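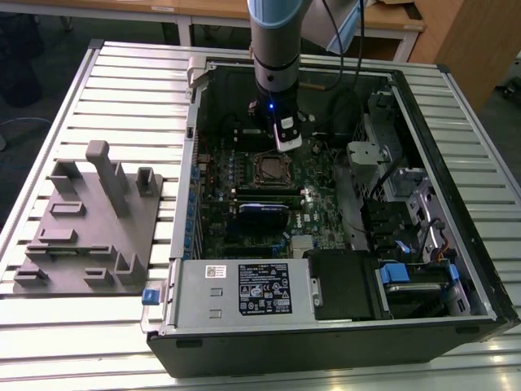
Putting a CPU back in an old Dell tower, which way does it go?

Lerato Kruger
Posted December 2024

I'm rebuilding a Dell desktop for my nephew. The old processor is out, the case is on its side and I have the socket empty, with its metal frame and lever around it. The replacement is used and came in a plastic shell from a seller called Wevirier. Do I need to take the power supply or the drive cage out first? And how hard do I push?

18 people found this useful

Stetitz

Leave the power supply and drive cage where they are if you can get your hand straight down to the socket. Unplug the tower from the wall and touch bare metal on the case before you start.

Hold the CPU by its edges. Match the small triangle on one corner to the mark on the socket, and check that the notches line up too. Then lower it flat and let go. You don't push at all. If it rocks or sits high, lift it straight out and look again — never slide it around. The lever does take some force on the way down, but only once the chip is sitting flat.

Clean the bottom of the cooler with rubbing alcohol and put on a small dab of fresh paste. Tighten the screws a little at a time, going corner to corner.

6 replies

Ngubane

Check the BIOS version before you buy anything. Mine wouldn't start with a newer chip and I had to put the old one back in to update it.

Shares: 5

Related
Dell tower beeps and won't start
How much thermal paste is enough?
Moving a hard drive to a different case
Can I reuse an old power supply?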